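Kelameo suspends unattended running of tabletop arms after gripper fault

Date of issue: 2021-12-16

For immediate release

Kelameo has suspended all unattended running of its tabletop robot arms following a fault in which a gripper opened without being told to do so. No person was hurt. The fault was found at the Adine test room during handling work on a toy kitchen, and was reported to the safety office on the same afternoon. Supervised work continues under revised rules, which are set out below.

The company is making this statement so that partners, visiting schools and other users of the Clukska control software have the same information as its own staff.

What happened

The Adine test room is used to study how an arm picks up, carries and sets down small household items of differing shape. The work is done on a toy kitchen placed beside a black tabletop, using play cookware and play food. The items are light, and the arm moves at low speed. A wrist camera and fixed cameras record each run.
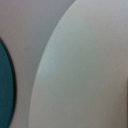

Wrist camera view during work at the Adine test room.

During one run the arm was carrying a toy pot lid from the table to the stovetop when the gripper opened. The lid fell a short distance and came to rest against the pan. The arm did not stop. It completed the remainder of its planned movement with nothing in its grip and recorded the run as a success.

The operator on duty, Bit-na Nam, pressed the stop button and withdrew the arm from service. A review of stored records then showed that the same fault had occurred before without being noticed. Of 3025 runs examined, 63 contained at least one moment in which the gripper opened without an instruction. In most of these the item was already close to the surface, and the early release was taken for an ordinary placement.

Kelameo considers the second part of the fault to be the more serious. A gripper that lets go of a toy spatula presents little danger. A control system that carries on, and reports that all is well, could present a real danger if the same software were used with heavier items or nearer to people.

Cause

An internal inquiry was led by Şengül Taşdemir, Head of Safety, with technical support from Semeniuk, the firm that maintains the gripper units. The inquiry found that the gripper's controller restarted when its supply voltage dipped for a very short time. On restarting, the controller moved the fingers to their open position, as it would at the beginning of a working day.
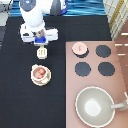 The dips were traced to a worn connector on the gripper's power lead. The connector had been bent repeatedly as the wrist turned, and its contacts had become loose. The fault was therefore more likely at certain wrist angles, in particular those used when the arm reached across from the table to the stovetop. Replacing the lead on the affected arm brought the dips to an end in bench tests.

The worn connector does not explain why the arm continued to move. On this point the inquiry found that the Clukska software checked the state of the gripper only at the start and end of each movement. A restart lasting 400 milliseconds could begin and finish between the two checks. The software then asked whether the fingers were open at the end of the task, found that they were, and marked the run as complete.

"We had treated the gripper's own report as proof that the item had been delivered," said Ms Taşdemir. "It was proof only that the fingers were open. The check was written in March and passed our review at that time. The review should have asked what would happen if power were lost part of the way through a movement, and it did not."

Action taken

The following measures are now in force at all Kelameo sites.

Unattended running of tabletop arms is suspended until further notice. A trained operator must remain within reach of the stop button whenever an arm is powered.

Gripper power leads have been replaced on every arm of the same type, and will be inspected at the start of each working week. Leads showing wear are to be removed and kept for examination. 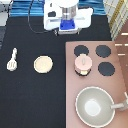

The software has been changed so that the state of the gripper is read throughout each movement. Any restart of the controller now brings the arm to a controlled stop. The fingers hold their last position until an operator releases them by hand. The arm cannot resume a run that has been stopped in this way; a new run must be started from the rest position.

Results from the affected period have been withdrawn from use while they are checked. Marwa Samir, who is responsible for the company's test records, has so far confirmed 389 runs as sound by comparing the stored video with the gripper log. Runs that cannot be confirmed will be discarded. Partners who have received results from this period have been written to separately.

Ehab Fawzy, Site Manager at Adine, thanked staff for their prompt reporting. "Work was stopped at once and the arm was left as it was until it could be examined," he said. "That made the inquiry a good deal shorter. I would ask all operators to report any unexpected release — however small the item, and even where the task appears to have been finished correctly."

Supervised work at Adine will continue with the same toy kitchen and the same range of items, so that results before and after the repair can be compared fairly. The transfer between the tabletop and the stovetop will be repeated at the wrist angles at which the fault was most often recorded.
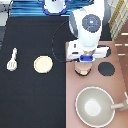
Advice to other users

Organisations using Clukska with a gripper of any make are advised to install the current release before further use. Until this has been done, arms should not be left running without an operator present, and should not be used to carry glass, hot liquids or sharp items.

Users are also asked to inspect the power lead at the wrist for looseness, and to examine past run records for controller restarts. A guide to finding these entries is supplied with the release. Kelameo will accept reports of similar faults from any user, whether or not a support agreement is held.

A full account of the inquiry will be published once the remaining records have been checked. Unattended running will not resume before then, and any decision to resume will require the written approval of the Head of Safety.

Enquiries

Press enquiries should be addressed to Nawal Slaoui, Communications Office, Kelameo. Technical enquiries should be addressed to the Clukska support desk, marked for the attention of the safety office.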